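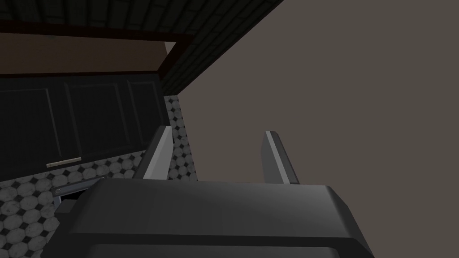
The Thirty-Day Trial

The offer from Jorimari came with 30 days free, which Bit-na Bang took as a bad sign. Good things gave you a week.

She reviewed household products for a newsletter called Uklow, and she had been burned by a window washer, two lawn mowers and a machine that folded shirts into something like a envelope. So when Ovidiu Buzatu set his laptop on her desk and said the Jumora would change how people felt about their kitchens, she asked him how people felt about their kitchens now.

"Tired," he said.

"And after?"

"Less tired. We have a survey."

"How many people?"

"Twelve."

"Who were they?"

He scrolled for a while. He was a big man with a soft voice, and he had worn a tie.

The plan worked this way. Before a Jumora came into your home, Jorimari built a copy of your rooms on a computer, and a copy of the robot did your chores in there until the company was happy. Then a truck brought the real one. The plan cost more than her car payment, and the small print called the practice period "flexible."

"So I pay while it pretends," Bit-na said.

"You pay while it learns."

"Does it get a discount if it's slow?"

He laughed, a little late, and turned the screen toward her.
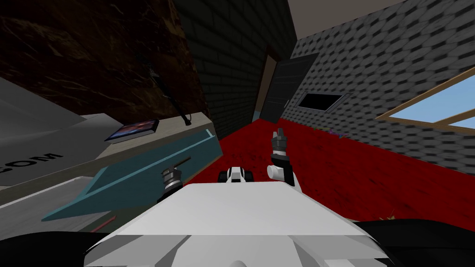

Bit-na had grown up over her aunt's restaurant, the Yeom, where the dishwasher was a boy of 13 who could carry a stack of bowls up a flight of stairs and argue about soccer the whole way. That was her standard, and she knew it was an unfair one. She leaned in. She didn't care about the arms. She looked at the red floor, over by the foot of the gray wall.

"What about the scraps?" she said.

"Sorry?"

"There, the purple ones. Does it pick those up, or is that extra?"

Ovidiu bent close to the screen. "Floor items are in the June update."

"And the book on the counter? If I leave a book out, does it wipe under it or around it?"

"That would depend on your settings."

"I'd have to set it."

"Once. Per book."

She wrote that down exactly as he had said it. He watched her do it and loosened the tie.

"Can I ask you something?" he said. "Have you ever given anything 100 points?"

"A can opener."

"Electric?"

"No."

He closed the laptop and thanked her for her time. At the elevator he asked what brand the can opener was, and she told him, and he typed it into his phone.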